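Bellis Household Repair Library
Progress report to the Cestano Fund, second period, to the end of October

Where we are

The short version is that the library is open, people are using it, and we have spent slightly less than you gave us. The longer version involves a boiler.

You will remember from the first report that we had a room, a set of shelves and a great deal of optimism. We now have a room with heating. The landlord's contractor came three times, and on the third visit brought the part. We lost most of two weeks of evening sessions to this, and the dates in the original plan should be read with that in mind.

Lending

The library has 82 members, against a target of 60 for this stage. I would like to claim this as the result of our publicity, but the leaflets arrived with the wrong phone number on them and are still in their boxes. Most people heard of us from a neighbour, or came in to ask whether we were the post office.

Drills go out most, followed by the carpet cleaner, which has a waiting list and what I can only describe as a following. The tile cutter has been borrowed once. We bought it because every person who filled in our survey said they would use a tile cutter, and I have learned something about surveys.

Late returns are fewer than we feared. We send one polite reminder and then a second, less polite one. The second has so far always worked.

Repair evenings

These started in the spring and have settled into a pattern. Doors open at 6.30 pm, the queue forms at 6.10, and the first toaster is on the bench before the kettle has boiled. We covered the tables after an early incident with flux, and the covers have lasted better than the tables would have done.

Electrical items make up the bulk of what comes in, with clothing second and chairs a distant third. Everything with a plug is tested before it goes home. We turn away microwaves, anything that runs on gas, and one gentleman's home-made sunbed.

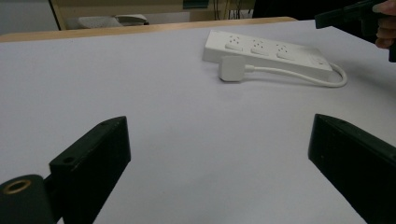 Money

The equipment line was set at £3,000 and is nearly all spent. The overspend on testing gear was covered by an underspend on signage, as we have not yet bought any signage. Visitors continue to find us by following other visitors.

Our booking software, Flararum, put its price up in the summer. We looked at moving to Pemoteck, which is cheaper but cannot grasp the idea that an item might come back. We have stayed put and trimmed the refreshments budget, a decision that drew more comment than anything else in this report.

What has not gone well

The Saturday-style family workshop we promised has not happened. We advertised it twice and got 24 enquiries, nearly all from adults asking whether they could come without children. We would like your agreement to run it as an adult beginners' class and put the paint money towards hand tools.

The shelving is also full. Donations have been generous, particularly of bread makers.

Next period

We plan to open one extra evening a month, get the leaflets reprinted, and put up a sign. We will also sort out the spreadsheet that feeds these reports, which at present has two columns called "total" that do not agree. The figures above come from the one we trust.

Receipts are in the usual folder. The one that has been through the wash is for sandpaper.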